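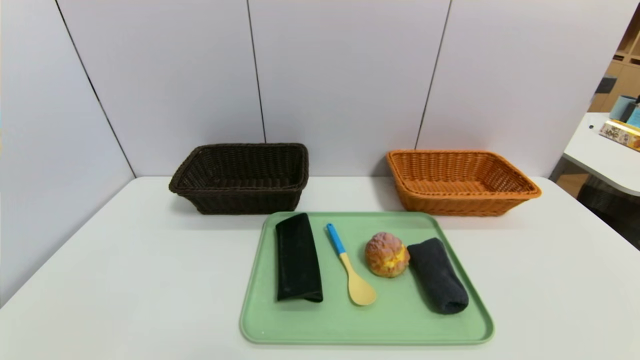 Speaker notes: Sorting for People Who Would Rather Not
Mivarmont Housekeeping Evening, Tuesday, January 5, 2021

Opening. Wait for the chairs to stop scraping. Ask who bought storage in December. Hands will go up. Ask who has put anything in it. Fewer hands. Do not gloat, I bought a set myself.

Main point, say it early in case the coffee arrives: a tray is where things land, a basket is where things live. Most homes have plenty of landing and very little living. My own hall table at Gumham had become an airport.

Slide 1. Leave it up while you talk. Two baskets at the back, one dark brown, one orange, both empty, which is the last time anyone will see them looking that good. Green tray in front with a black cloth, a spoon, a cream puff and a rolled navy towel. Ask the room to sort it. Give them a minute and let them argue.

Someone will say cloth and towel in one basket, everything else in the other. Fine. Then ask where the cream puff goes. It has custard in it and you can see the custard. Wicker and custard have never been friends. Pause for the person who offers to eat it -- there is always one, usually near the front.

The answer I give: the puff goes on a plate, the spoon goes with the other spoons, and the two fabrics share the brown basket. The orange one stays empty. People hate this. They paid for the orange one. Remind them that an empty basket is allowed to sit there and be orange.

On rolling and folding. Roll towels if you'll grab them one at a time, fold cloths if they stack. I was once told off at a Figueiredo workshop for rolling a tea towel and I have carried it with me ever since. Skip this story if running late.

Slide 2 is the Pillia shelf chart. It is dull. Read the top line and move on.

Labels. I used to be for them. I labeled nine jars one winter and then ignored all nine. Color does the job in a shared house, where one basket is yours and the other is mine and the quarrel is at least a short one.

Exercise, 5 minutes. Everybody empties a pocket or a bag onto the desk and picks three things that don't belong there. Receipts don't count, we'd be here all night. Walk about, look interested, touch nothing.

Questions. The lids question will come up. I am against lids. Things get put on top of them.

Take the adapter home this time.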